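Support - Tanks and Mods - Resolved

May - logged by Rafsan Talukder, Ruvotis Customer Service

Reported fault: A customer returned an Oleo tank that leaked from the airflow ring after each refill. The Major mod beneath it showed a "Check Atomizer" message.

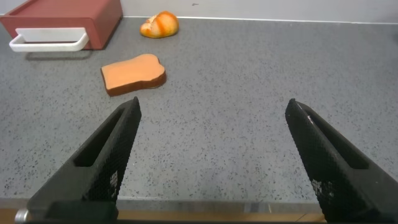 Slice of bread on the countertop.

Step 1. Base unscrewed and both O-rings inspected. The lower ring was pinched and has been replaced.

Step 2. Coil replaced and primed for 12 minutes. The message cleared, but returned after 13 puffs.

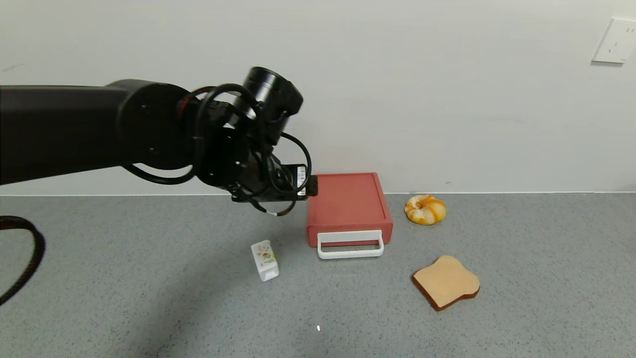

Step 3. The center pin was found to sit too low. Mr. Koller raised it and cleaned the contact with alcohol. Resistance now reads steady.

Outcome: No leak overnight - tank returned to the customer with 2 spare rings. Budberg stock to be checked for the same pin.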